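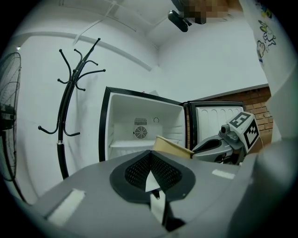
A hand-held gripper with a paper cup, in front of an open mini refrigerator.

Furero publishes good practice guide for hand-held gripper work

Haltthorpe, August – Furero today announced the publication of its new good practice guide for people who work with hand-held grippers. The guide is made together with Nidemach and Sugiyama, and it can be used free of charge by any workshop, school or laboratory.

Hand-held grippers are used to record how a person picks up and puts down everyday objects, so that a robot can learn the same movement later. This work is often done in ordinary rooms, among furniture and home appliances. The existing safety rules for robot arms do not say much about it, and every group has until now written its own instructions. In the opinion of Furero this makes it difficult to compare recordings, and also difficult to train new operators in the same manner.

The guide has four chapters: the room, the tool, the operator and the recording. Each chapter begins with a short checklist which can be printed on one page.

The main recommendations are the following:

Marker cubes must be clean and firmly fixed before the session starts. A cube with a damaged pattern is to be replaced and not repaired with tape.

An operator should not work longer than 50 minutes without a pause. After the pause the grip of the tool is checked again, also when nothing was changed.

Refrigerator and cupboard doors are opened fully before the operator comes near with the tool, except when the opening of the door is itself the task.

Light objects such as paper cups are used empty during training. Liquids are permitted only after the operator has completed eight training sessions.

Faces of persons must be made unrecognizable before a recording leaves the site. The responsibility for this stays with the organization that made the recording.

"We wanted to write rules which an operator can read in the morning and follow the same day," said a spokesperson for Furero. "The language is simple on purpose, as many operators do not have English for their first language. We would be glad to receive corrections from them."

Nidemach was responsible for the chapter about the tool, and Sugiyama has prepared the forms for the operator's log. The three companies will review the guide every year. Comments on the colour coding of the forms are especially welcome, as this part is still a proposal.

The guide is voluntary and does not replace national law or the instructions of the manufacturer.

A free introduction will be held at the Furero training centre in Haltthorpe on Tuesday at 3 p.m. Places must be reserved in advance with the front desk. Printed copies will be available at the centre after the introduction.

About Furero
Furero develops training programs and working procedures for robotics and automation. The company has its head office in Haltthorpe.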